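Search this site
Enter keywords
Go

A Day at the MacPherson Kitchen Works

I have wanted to get inside the MacPherson works ever since we bought our first house and inherited a kitchen full of their cabinets. They were ugly, brown and completely indestructible, and I grew very fond of them. So when the company announced an open day at its Skamano plant, with tours, a showroom and lunch thrown in, I signed up the same evening and drove over with a notebook and far too much coffee in me.

The plant sits on the edge of town, past the grain elevator and a long stretch of apple orchards. You park in a field (wear boots!) and walk up to a low brick building where they hand you ear plugs, safety glasses and a yellow vest that fits no human body. Then you wait in the lobby and look at the old catalogs in the glass cases. I could have spent the whole morning there. There is one with a cover showing a pink breakfast bar, and I would put that breakfast bar in my house tomorrow.

Our tour started in the timber store, and the smell alone was worth the drive. Maple, birch and a little oak, stacked on racks up to the ceiling with paper tags stapled to the ends. Our guide explained that the boards rest for 60 days before anyone cuts them, so that they settle to the air in the building. She picked up two offcuts, one rested and one fresh, and passed them around. I couldn't tell them apart, but the man next to me nodded very seriously, so maybe he could.

From there we went through to the cutting hall, which is loud and quick and wonderful. Sheets go in at one end and come out as cabinet sides, doors and shelves, all drilled and edged. On a busy day the hall sends out 1,000 doors. The part I liked best was at the far end, where the drawer boxes are still put together at benches by hand. One woman was fitting dovetails with a little rubber mallet – tap, tap, turn, tap – and she never once looked hurried. She let a few of us try. My drawer was not square. She was very kind about it.

The paint room you can only see through a window, for dust reasons, but they had set out a table of finished samples outside it. This is where I learned that white is a nightmare. MacPherson makes a white called Pristine, and it took them most of a year to settle on it, because the early versions went green under kitchen lights and yellow next to a window. They had the rejects lined up beside the final one and you really could see it once somebody pointed. I will never look at a paint chip the same way again.

Lunch was chili and cornbread in the staff canteen, and it was excellent. There was also a pie table. I won't say how I did at the pie table.

After lunch came the talk on planning, which I nearly skipped and am so glad I didn't. It was given by two of the kitchen planners, and it was all about counters: how deep, how high, and how much clear space you need next to each thing you use. Their big point was about landing space, meaning a bare stretch of countertop right where you'd set down a hot dish. People plan it for the stove and forget the microwave, then end up holding a bowl of boiling soup and looking for somewhere to put it. Guilty! Ours is jammed between the toaster and the wall. 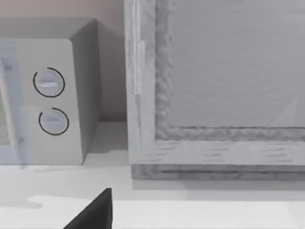
Countertop microwave, rendered view.

They also talked about corners. A boxy appliance takes up more of a counter than you'd think when you add room behind it for air and the cord, and the planners like to tape the outline on the counter and live with it for a week before deciding anything. I tried this as soon as I got home, with blue painter's tape, and have already moved the toaster.

The showroom was the last stop. It has several full kitchens you can walk into, open and close, and generally treat as your own. The one that drew the crowd was the Tronow, a narrow galley layout for apartments with a pull-out table hidden in what looks like a drawer front. A little boy pulled it out and pushed it back in for as long as we were in the room, and the runners never made a sound. I preferred the plain farmhouse kitchen in the back corner, with deep shelves and a bench under the window, where two older ladies had sat down and were obviously not going anywhere.

On the way out there is a seconds shop, which I recommend if you have any room in your car at all. Odd doors, single drawers, boxes of knobs and hinges. I came home with a birch cutting board and a bag of brass handles for which I have no cabinets.

A few practical notes if you'd like to go. Each open day is limited to 100 visitors and the next one is planned for January, so book early and bring a warm coat for the timber store, which isn't heated. The tour is all on one level, but there is a lot of standing. Photos are fine everywhere except the cutting hall. And save room for the pie – the cherry goes first.

Last updated: October 2021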